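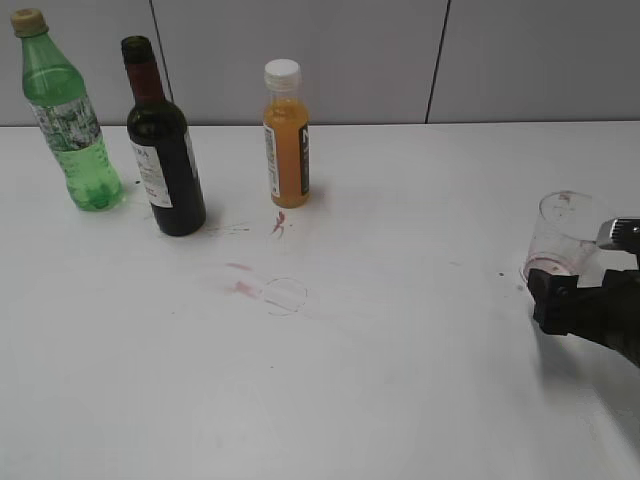

One respondent at the Lalarham site objected to the word "stain" altogether. A mark is only a stain, she told us, once it has been wiped and is still there. We kept the word in the coding sheet but split it into 2 classes, spots and rings, and left the question of wiping to Section 5.

Figure 2. White tabletop with a green plastic bottle, a wine bottle and a small bottle of orange juice along the back. Reddish marks and a faint ring lie on the surface in front.

Marks left on a table after drinks are served have mostly been treated as a cleaning problem. Our interest is in where they fall. The diary entries collected at Lalarham and Mansour came to 2899, and drinks appear in many of them as the first thing put out and the last thing cleared. Rings were noted where a cup or glass had stood, spots closer to the bottles. Smears were harder to place, and coders were told to record them with the nearest ring or spot.

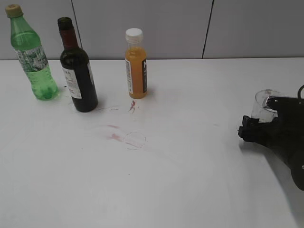 The Mansour respondents were less concerned with rings. Red wine was the only thing worth getting up for, according to one of them, and the juice could wait until Sunday. Others gave wine and juice the same weight. Up to 19 entries per household mention a cloth kept within reach of the table; these are treated separately below.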